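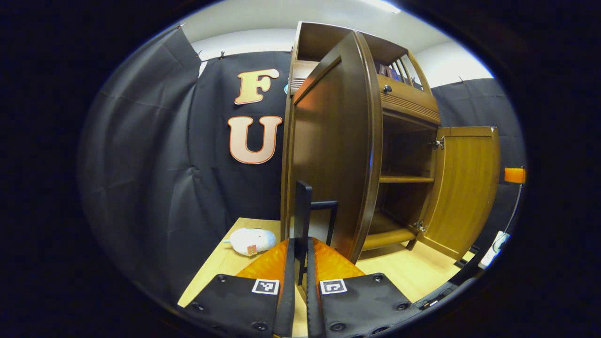 Keeping the House Cool When the Hot Weeks Come

In our street in Skovow the hot weather starts in June, and by four in the afternoon the kitchen is the worst room. We have no air conditioner, only two fans and thick curtains. These are the habits that help us most.

Close early. I shut the windows and curtains on the sunny side at 7 in the morning, before the air outside becomes warmer than the air inside. The shady side can stay open one hour longer. Many people open everything at noon because they want a breeze, and then the walls take the heat and keep it until night.

Curtains should be light in color on the side that looks to the street. Ours are from Desmet, with a white back, and they hang 2 inches away from the glass.

At night, put one fan in a window so it blows the air out, and open another window at the other end of the home. It feels strange to blow air out, but the cool air comes in by itself through the second window. Close the doors of the rooms you do not use. 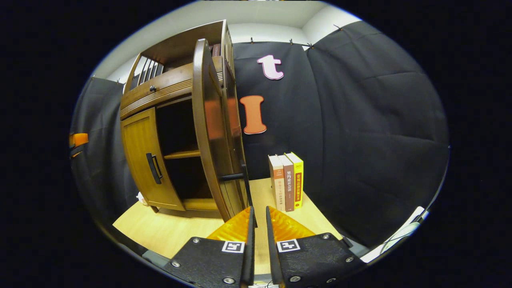 Cook before breakfast or after dark. A pot of beans or potatoes made at 6 in the morning is good cold for two meals. If you must boil water, keep the lid on and use the small burner. I do not use the oven in July at all — my small electric pot takes 800 watts and I can put it on the balcony table.

Wash a bed sheet in cold water, spin it well and hang it in the doorway in the evening. This works only in dry air. In damp weather it makes the room heavy and you will sleep worse.

Clean the fan. Unplug it, take off the front cover and wipe the blades with a damp cloth and a drop of dish soap. Let it dry fully before you plug it in again. I do this every two weeks in summer.

Fill water bottles and put them in the refrigerator the evening before, on the lower shelf. Leave some space between them.

Check on older neighbors in the afternoon, and again before bed if the night stays warm. A dizzy or confused person needs medical help quickly — do not wait for the evening to be cooler.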